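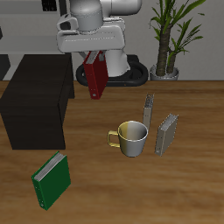
Fleredum opens its second repair café in December

I've been fixing other people's toasters for ten years, and I'm so pleased to say we're finally getting a second room to do it in! Fleredum will open its new repair café on Haslinger Street in December, with doors at 10 in the morning and the kettle on well before that.

We mended 188 things last year — lamps, zips, a very stubborn accordion — and the old place at Brollico Yard just couldn't hold the queue any more. The new one has 35 seats and a proper sewing corner, which Oana Crăciun will run (bring your curtains, she loves curtains).

Repairs are free. If you need a part we'll tell you the price first, and you can always say no. Please don't bring microwaves, we can't open them safely.

We're also after people who can solder, or would like to learn. Evening sessions start at 6.30pm and there's room for beginners.

Coralie Baxter, founder, Fleredum

Press enquiries: please ask for Coralie at the Brollico Yard desk.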